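Hudside Community Works
Gallery: Sorting Cloths by Color
Posted Jan 25, 2019

The Textile Care Program at Hudside Community Works teaches the everyday handling of household and cleaning cloths: sorting, folding, storing and returning them to use. The program serves small offices, day centers and shared kitchens in the Nuldale district, most of which keep their cloths in one drawer and have no settled way of telling them apart. This gallery accompanies the unit on color sorting, which is the first unit of the course.

The method is a simple one. Each color has its own basket, and the basket stays in the same position on the table for the whole of the session. Cloths are taken up singly, shaken open where necessary, and placed in the container for their color. Folding is treated as a separate task and is taught in the second unit.

Participants are asked to clear their tables of personal belongings before starting and to leave the middle of the surface free. The center of the table is the working area. Containers belong toward the corners, where they can be reached without leaning across the cloths still to be sorted.

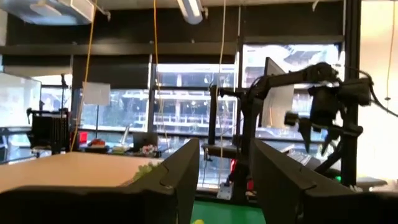 The program was set up by Gangadharan Shetty, who remains responsible for the course outline and for the choice of materials. In its first year the unit was taught with white cloths marked by colored thread at one corner. The marks proved difficult to read once a cloth was bunched, and participants spent a good part of each session looking for them. Cloths of a single solid color were adopted the following March and have been used since.

The present color scheme was drawn up by Intan Majimbun after visits to several of the kitchens served by the program. Yellow is assigned to dining tables and counters, green to sinks and drains, and blue to glass and general dusting. Sites are free to adopt another scheme, provided that it is posted near the storage shelf and that all staff follow it. A scheme known only to the person who does the laundry is of little use to the others.

Some variation within a color is to be expected. Cloths bought in different years will differ in shade, and repeated laundering tends to dull them. The course asks participants to sort by color family and to set aside any cloth that could reasonably be placed in two groups. Doubtful cloths are reviewed together at the end of the session - they are not returned to the pile.

Blue: a light blue cloth over the green tabletop, with gray-blue cloths in the clear plastic bin at the lower right. The yellow cloth is in the copper-colored wire mesh basket, and the lime-green one is in the black wire basket at the upper left.
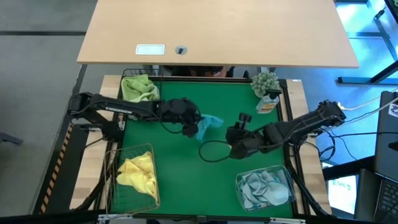 Wire baskets are recommended for cloths that are sorted loosely and will be folded later. Air passes through the sides, and the contents can be checked from any direction. Plastic bins are better suited to cloths kept in quantity, particularly where the shelf is close to a sink. The course does not require matching containers, and many sites begin with whatever they have on hand.

A container should not be filled above its rim at the close of a session. Where one color regularly overflows, a larger basket should be provided for that color, or the surplus should be moved to reserve storage and noted on the shelf list.

During the past program year, 1,335 cloths were sorted in course sessions and returned to the participating sites. The course was completed by 85 participants. Groups are limited to 24 people, and each session is led by two instructors, at present Yurani Rengifo and Cúc Bạch.

Sites that wish to host the unit should have a table with a level surface, good overhead light and enough room for participants to stand on at least two sides. Cloths are supplied by the program and collected afterward. Baskets may be borrowed for up to 3 weeks.

Requests for the printed color chart, the shelf list and the schedule of sessions may be addressed to Emiliano Salcedo at the program office. The chart is available in large print. Galleries for the units on folding and on shelf storage are listed under Textile Care in the course menu.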